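Teaching by hand: an afternoon's talk with Hye-jin Nam

7 November 2025

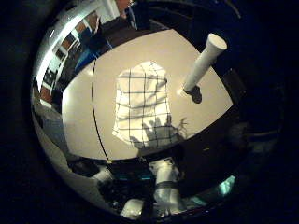
The checked cloth on the table, from the wrist camera.

Hye-jin Nam runs the demonstration work at Relau, where people show robots how to do small household jobs. Her current job is a cloth. It has to be picked up, folded in half and put down again, and she has been at it on and off since February.

"Everyone asks why it takes so long," she says. "You try it with someone else's fingers."

She started out with what the team calls hand guiding, where the operator holds the arm and pushes it through the movement. It suited simple jobs such as moving a cup from one spot to another. With cloth it went badly. "Your own arms get in the camera's way. The robot learns from pictures that have you in them, and then you step back and the pictures change."

Most of the work is now done by remote control. The operator wears a glove, and the robot hand copies it with a short delay. The software is called Clisus. Nam thinks it is decent, though she would like a better sense of touch. "I can see that a finger has met the table. I can't feel it. New people press too hard for the first week."

The set for the cloth stands at 743 demonstrations. Of those, 53 were thrown out, mostly because the operator stopped halfway to think. "A pause is part of the lesson as far as the robot is concerned. If I stop and think, it will stop as well, and it has nothing to think about."

She asks her operators to rumple the cloth before each go and to turn it a little. Light matters too. The hand throws a shadow on the table as it comes down, and an early version of the model treated a dark patch on the fabric as a fold. They kept the lamps as they were and recorded more examples – over 19 hours of them.

A session lasts 2 hours at most. After that, Nam says, people get careless with their thumbs.

Next comes a thicker towel, which she expects to be easier to grip and harder to fold. She has asked for a second glove in a smaller size. "The one we have was made for somebody with very long fingers," she says. "I've got tape round two of mine."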